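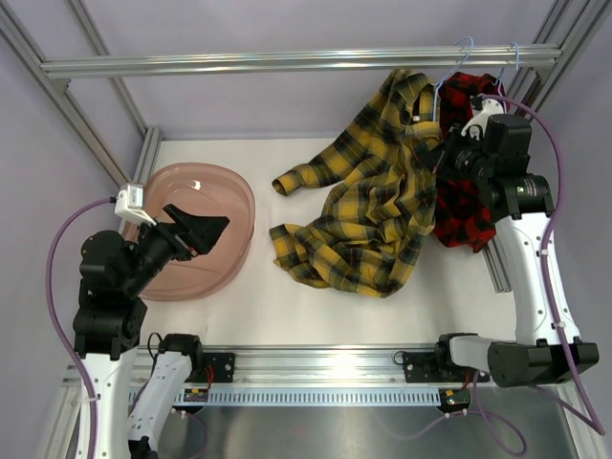
Laundry cell, both arms, yellow plaid on the rail. Thread on the build 1/15

Okay so a bunch of you asked for the long version after I posted the parts pile. Two arms, one rail, one basin, one very opinionated builder. Grab a snack. 2/15

The goal: take shirts off hangers and drop them in a basin, then (someday!) go the other way and hang them up. I picked laundry for the dumbest reason, I had a lot of it. Also cloth is HARD and I was sick of stacking blocks. 3/15

The enclosure is aluminum profile bolted up with corner brackets. I bought the first lengths from Hofstetter and they were great, then ran short and used offcuts from the shared shop at Ernthorpe for the diagonals. If you're starting out, buy the extra length. Just buy it. I made three trips across town for pieces I could have ordered in one go. 4/15

The top rail sets everything else. Too high and the arms are at full stretch when they go for a hanger, and they get wobbly out there. Too low and the shirt bunches up on the table and the grippers can't tell sleeve from body. I've moved mine four times. It's still a bit low for long sleeves — look where that yellow cuff ends up. 5/15

Plaid was on purpose. My first tests were with plain white tees on a white table and the cameras had a miserable time with it. Big loud checks give you edges everywhere. The yellow one and the red and black one are both thrift store finds and they've been washed so often they drape really nicely. 6/15

Cameras! The left wrist has one, on a printed bracket. I went through a pile of bracket versions because the early ones flexed when the arm stopped fast, so the view kept bouncing after the arm was done moving. Thicker walls and a rounder curve fixed most of it. Print it on its side if you can. 7/15

Purple cables because Tasberg had the purple ones marked down, and now I'm attached to them. Leave way more slack at the wrist than looks tidy. I clipped my first set nice and tight along the link and pulled a connector right out on the second day. Now there's a big lazy loop up top and clips farther down. 8/15

The pale blue strip along the front is my favorite part and it does almost nothing, haha. It's a long slotted strip, with a little board at each end. Before that I had wires zip-tied under the frame and every fix took an evening. 9/15

Software side, short version: I drive the arms by hand, record it, train on the recordings, watch it fail, record some more. First round was 200 demos. Then I changed the rail height (see above) and did another 200. Yes I should have settled the rail first. Yes I know. 10/15

After cleanup I kept 143 from the second batch. Tossed anything where I fumbled the grab or paused halfway to think. Training on fewer, cleaner runs went a lot better for me than throwing all of it in, your mileage may vary. 11/15

What works okay: reaching for the shoulder, getting a pinch of fabric, pulling down gently. What doesn't: letting go. The collar snags on the hanger, the hanger rides along the rail, and then the two hangers get cozy and both shirts want to come at once. I'm thinking about little stops on the rail. Ideas welcome. 12/15

Someone asked about gripper fingers. Mine are the stock angular ones for now. They pinch fine but they also catch on cuffs. Seema Chauhan from the Plostham build group sent me a softer tip design and I want to try it before I touch anything else. (Seema, I swear I'm printing them this week.) 13/15

Basin advice, since I have somehow become a basin person: get one with a wide rim. An arm can bump a wide rim and it mostly stays put. My old one was a skinny bucket and it went on the floor constantly. 14/15

Next up is the finger tips, then rail stops, then maybe pants?? I'll put the bracket file and the cut list up once I've fixed the measurement I got wrong on the left diagonal. If you've done anything with hangers and two arms, please reply, I want to see how you handled the release. 15/15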